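Ticket: Door chime and intercom at back entrance cutting out
Site: Bakwood, unit 22
Opened by: Pentti Niskanen
Assigned to: Fulvio Bellini
Status: Monitoring
Priority: Normal

October 10, 2022, opened
The chime at the back entrance rings when the button is pressed, but the intercom drops out a few seconds into the call. Visitors can hear us, we can't hear them. Front entrance is fine. It started after the painters moved the indoor station to the other side of the hallway. Restarted the station twice, no change. Deliveries from Hollau are going to the front for now.

Update, Bellini
Checked the supply first. Voltage at the station is steady with the door unit idle and during a call, so I'm ruling out the power supply. Swapped the front and back door units. The fault stayed with the back entrance, so the door unit is good too. That leaves the cable or the terminals.

Update, Bellini
Opened the junction box above the coat rack. Whoever extended the run used flat bell wire for the last 15 feet, and the audio pair was split across two different runs. That will give you noise and dropouts. I'm replacing it with twisted pair and keeping blue/white together from end to end. 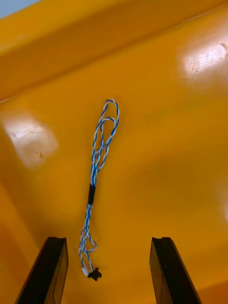
Blue/white twisted pair, short length.

Audio goes on terminals 3 and 4. On the Chettiar station these are next to the door release, so check the label inside the cover before landing anything. The printed sheet that came with it is for the older model and has them reversed.

Update, Niskanen
Tested with Fulvio at the back door. Four calls, all clear. On the fifth the sound came through but the door release didn't fire. Is that the same problem or a new one?

Update, Bellini
New one, or at least separate. The release has its own feed and I hadn't touched it yet.

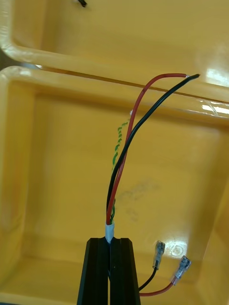
The common on the release was held by a couple of strands under the screw and the rest had broken off. Cut it back, stripped it again and tightened it down. Release now fires every time from both the indoor station and the exit button. I also set the release time to 2 seconds - it was on the minimum.

Still to do: get a new cover for the junction box (ordered from Pusimdale), and label both ends of the new pair. Leaving this open until the cover is on. Pentti, please add a note if the audio drops again, with the time of the call.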